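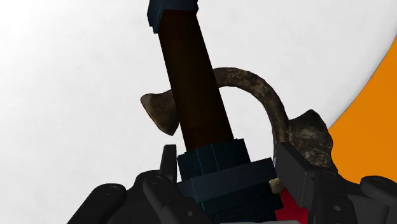

Grasp poses in the Narnham club's simulator are stored per object, in the object's own axes. The loader reads the pose, adds the offset for the wrist and closes the gripper until both fingers report contact. For any tool with a long handle, set the grasp point on the widest feature of the shaft. On the pickaxe-like tool it is the stepped collar, and the fingers close on it from both sides, just below the rusty head. Bare shaft also works, but check the clearance to the head first.

To add a new tool:

Copy the mesh into the Zistham folder and run the import script.
Set the scale. Most downloaded meshes arrive far too large.
Place the grasp frame with its z axis along the handle.
Run the close test 40 times with seed 3192. Over two failures means the frame needs moving.
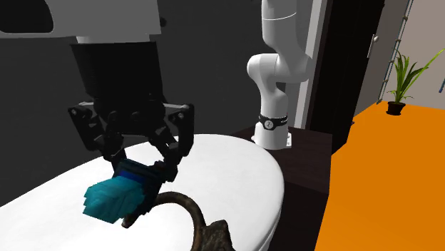 3 min read

Brush task, approach and hover

Load the bathroom room file. The arm base sits on the dark cabinet behind the toilet, so the reach is forwards and down. Keep the bristles just above the white surface until the path has been checked — the solver treats first contact as the start of the stroke and logs everything after it.

Save the hover pose under your team name. Teams using the old Steleck config must change the gripper entry by hand, as the July update does not do it.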